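Curkeo Community Help > Home & Household > Furniture and Surfaces

Cloudy rings on a glossy white table - is any of this polish stuff real?

Posted by tallowfield
May 21, 2022
Viewed 3648 times

I have a white table with a shiny top, bought secondhand, no paperwork and no maker's name on the underside. It gets used for everything: meals, bills, my son's homework, the sewing machine. Over the winter it picked up dull rings where mugs have stood, plus a big hazy patch at one end that only shows when the light comes in low.

So far I have tried dish soap and warm water (nothing), white vinegar (nothing, and the room stank), and a paste of baking soda that a relative swore by. The paste may have made the hazy patch bigger. I can't prove it, but I have my suspicions.

Now I keep getting pushed toward a bottle called Pranurura Surface Renewer. It costs 32 dollars, and every review I can find reads as if the same cheerful person wrote it. The label says it "restores depth." Depth of what? It doesn't list what's in it either, apart from a "plant complex."
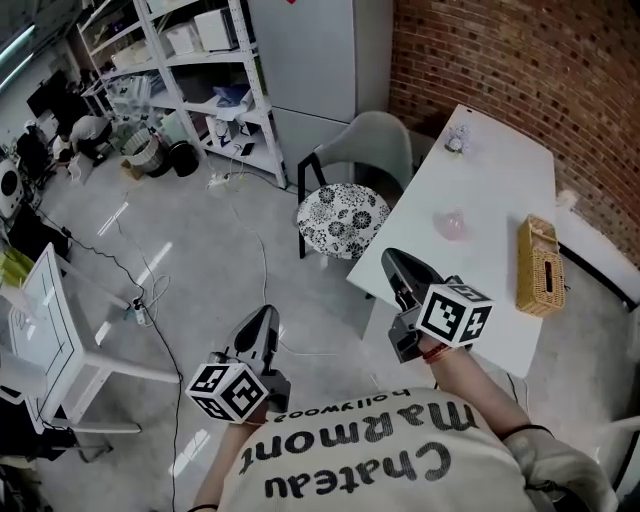

What I want to know is whether the shine on a table like this can be brought back at all by someone at home, or whether everyone selling a bottle is counting on me not to check. I'd also like to know how to tell what the top is made of, as all the advice starts with "first identify your finish" and then skips straight past that part.

I don't want to spend more than 40 dollars in total. The table isn't worth much more than that to me.

2 people have this problem too

Gianni Gentile
Member, refinishing and repairs

I'd leave the bottle on the shelf until you know what you have. "Surface renewer" can mean a silicone oil, a wax, a mild abrasive, or some of each. Silicone looks wonderful for a week. Then it smears, and if anyone ever wants to paint or lacquer that table, the new coat will pull away into little craters. A company that won't say what it puts in the bottle doesn't get the benefit of the doubt from me.

Now the part the other pages skip. Look at the edges and the underside first. If the white stops at a seam and there's a strip along the edge that you can catch with a fingernail, you most likely have a laminate or a foil over board. If the white rolls over the edge without a break and you can see slight waviness when you look across it, it's probably paint or lacquer. If it's cold to the touch and a coin makes a sharp click, think glass with color on the back. None of these tests is perfect and I've been fooled by all three.

Then sort out whether the rings are on the surface or in it. Put one drop of plain mineral oil on a ring, rub it with a fingertip and look at it from low down. If the ring vanishes under the oil, the surface has been scuffed or etched very finely and the oil is filling it in. If the ring stays put, there's either a deposit sitting on top or the damage goes deeper. Wipe the oil off afterward with dish soap.

For lacquer with fine scuffing, a plastic polish or a very fine automotive polish will often bring the gloss back. Use a soft cotton cloth, hardly any product, and light pressure. Start somewhere that never shows. Stop and wipe every few passes. If you see color on the cloth that matches the table, you are taking the finish off and you should quit.

For laminate, I'm less hopeful. The shine there is in a thin top layer, and once that has gone dull you can't polish it back in any lasting way. You can make it even, so the eye doesn't catch on one spot, and that's about the best of it. Anyone who tells you otherwise should be asked to do half of your table and come back in a month.

As for the baking soda, yes, I think you were right to be suspicious. It's soft as abrasives go, but on high gloss people rub it far too hard, and it also leaves a white film that looks a lot like haze. Go over the patch twice with clean water and a damp microfiber cloth before deciding it's permanent. I have seen "ruined" tops come good that way - not often, but it costs nothing.

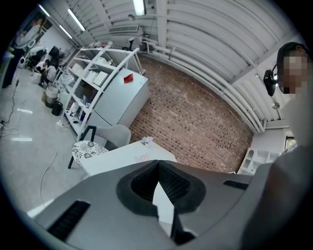
White table with a glossy top, and a chair with a patterned round cushion.

Don't judge the result under a ceiling light. Switch it off, hold a flashlight nearly level with the surface and look along it.

23 people found this helpful

makar_street_annie

I used the Makar cream on mine and it came up great!! Just put it on and buff. Took no time at all. Don't overthink it

1 person found this helpful

Farooqui_J

What was yours made of, Annie? And how long ago did you do it? "Came up great" straight after buffing tells me you had a wet-looking table for an evening. I'd like to hear how it looked after a few weeks of plates.

To the original poster: I went through this with a white desk. I'm not going to claim it ended well. Mine was laminate. I bought two products, neither did anything that lasted, and the second left a greasy feel that took three washes to shift. The damp cloth routine Gianni describes did lift some of the haze, maybe a third of it. The rings are still there.

What I would do with your money is get a decent set of coasters and a cloth or pad for the sewing machine, then try the oil drop test with whatever is left. If it turns out to be lacquer, a small tube of plastic polish should fit your budget. I wouldn't buy a big one.

One thing I'd question in the long answer is the coin. I tapped mine all over and could have talked myself into any material you like. The edge seam was the only check that told me anything.

6 people found this helpful

tallowfield
Original poster

Thanks, both. There is a seam. It's on the short side, under the lip, and I can just catch it with a nail, so laminate or foil it is, I suppose. I did the oil drop on two rings: one disappeared and the other didn't budge, and I have no idea what to make of that.

Two rounds with the damp cloth took the worst off the big patch. I'm not buying the Pranurura. I wrote and asked what the plant complex was and got back a coupon.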